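Flullesard sorting rooms change shifts as hand-held grippers arrive

Saturday, November 30, 2019

The company Hodia, which sorts and repacks returned household goods in Flullesard, has changed the daily work of its sorting staff. Since September, a part of the team does not pack boxes any more. They pick up small objects with a hand-held gripper, put them down again, and do this for most of the shift. The recordings of these movements are used to teach the robot arms which Hodia wants to put on its packing line next year.

The system comes from the supplier Fogh. It has two parts. The first is the arm, and 3 of them are already standing in the Prindgate hall, where they pack only boxes of one size. The second part is the gripper with two fingers, which a worker holds and closes by hand. A camera on the tool records what the fingers do, and the arm later learns from many such recordings.

Before the change, a worker in the sorting team took a returned item from a cage, checked it, cleaned it if needed, and put it in a new box. The norm was counted in boxes per hour. Now the recording team has a norm in hours of accepted recordings. A recording is not accepted if the object leaves the view of the camera for too long, or if the worker helps with the free hand. Several workers told us that this second rule was the most difficult one. A person who has packed for years wants to hold the tray with the left hand, and it takes some weeks to lose this habit.

The work is also in different places now. Hodia found in the first month that recordings made only on the steel tables of the hall were too similar to each other. The arm learned well on steel and badly on everything else. For this reason 10 workers now record in furnished rooms and private homes in Flullesard, on beds, kitchen tables and sofas. The company pays the travel time. Some of the workers like this part very much, because the hall is loud and cold in the morning. Others say that they miss their colleagues, and that one can spend a full shift speaking to two people only.

The pay was a subject of discussion from the beginning. In the first plan, recording was put in the same pay group as packing. The employee council in Prindgate did not agree. It said that the workers are teaching a machine, and teaching is a qualified task. After 7 meetings the two sides signed a paper in which the recording team goes up one pay group, but only while the project is running. What happens with the pay afterward is not written there, and the council wants to open this question again in spring.

The body feels the new work as well. Packing is heavy for the back and the knees. Recording is lighter, but the same hand must open and close the tool all the time, and the wrist must stay at an angle that is not natural. Hodia has introduced a break after each hour and a rule that nobody records on more than 2 days in a row. Fogh has changed the handle one time already and promises a smaller model for people with small hands. Workers who asked for it have received a soft support for the wrist.

Most of the tasks are short ones. A worker gets a list in the morning with the kind of object and the kind of place, for example a small can and a tray, or a ball and a box, and repeats each task with small differences.
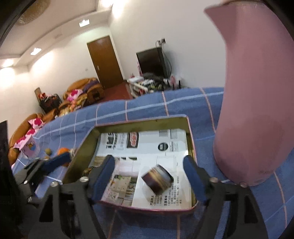
The difficult objects are the light ones and the round ones. They turn or roll away when the finger touches them on one side first, and the worker has to come with both fingers at the same moment. In the hall a packer would do this without thinking. With the gripper it has to be learned again, and the workers who are good at it now train the new ones. This task was not planned at the start. It now has its own hours in the shift schedule, which the council counts as a success.

The question that comes up in every break is what the arms will do to the jobs. Hodia says that no permanent worker in Flullesard or Prindgate will be dismissed because of the project, and that the arms shall take over the night packing, for which the company cannot find enough people. The council has this promise in writing until the end of next year. For temporary staff there is no such promise. Their contracts in Prindgate were not renewed in September, and the company explains this with a lower number of returns, not with the arms. The council does not share this opinion and has asked for the numbers.

Among the workers the views are mixed. Some say that they are training their own replacement and that a higher pay group does not change this. Others have seen the arms in Prindgate stop in front of a bag that was lying a little crooked, and they are not very worried for the moment. A few have applied for the new positions as line attendants, where a person watches the arms, removes blocked items and restarts the belt. The training for these positions is done by Fogh in Prindgate and takes place during paid working time.

Hodia will decide in spring if the recording team becomes larger. If it does, the new places must first be offered inside the company. Interested employees can register at the shift office in Flullesard, and experience with recording is not required.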